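Setting out a tabletop sorting activity

This page covers the layout and running order for the small-object sorting activity, using one tray, one cup and a handful of loose items. It replaces the older sheet that came with the Tatau box. Setting out takes 15 minutes the first time and less after that.

What you need

A table with a plain, dark or dull top
One shallow tray in a strong colour
One cup, heavy enough to stay upright when knocked
Loose items that differ in shape: a ball, a cylinder, one or two pieces of toy food
A cloth for wiping down

Step 1. Clear and wipe the table

Remove everything, including labels and tape. Wipe the top and leave it to dry. Gloss is a nuisance on the items themselves and worse on the table, so avoid polish.

Step 2. Place the containers

Put the tray at the left and the cup next to it. Both stay where they are for the whole round. Leave enough bare table between items for each one to be picked up without touching its neighbour. 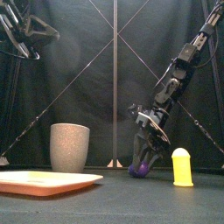
Balls need more care than anything else in the set. Lower a ball until it rests on the surface before letting go, and check that the table is level. If it still rolls, fold a sheet of 300 gsm card under the table leg on the low side. Cylinders can stand on end, provided the base is flat.

Step 3. Decide the order

Write the order down before the round starts. Songül Güneş, who drew up the Çınar version, puts round items first and irregular ones last. Her full list has 13 entries, but a short round needs only the first few.

Step 4. Add the irregular items

Toy vegetables are useful at this stage – they have a wide end and a narrow end, and so a direction. Lay each one on its side. Grip it across the body, with one contact on each flank, and keep clear of the stem. Gripping near the narrow end lets the heavy end swing down on some makes.
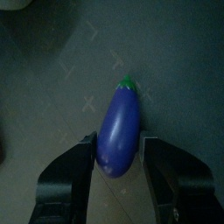 Toy aubergine lying on its side, green cap at the narrow end.

Step 5. Record and reset

Note each item as placed, dropped or missed. A dropped item goes back to its starting position and is tried once more. The Plestiron record sheet has 34 rows, enough for several short rounds on one page.

At the end, return the loose items to the box first, then the cup, then the tray. Wipe the tray if it has picked up dust – the strong colours show it quickly.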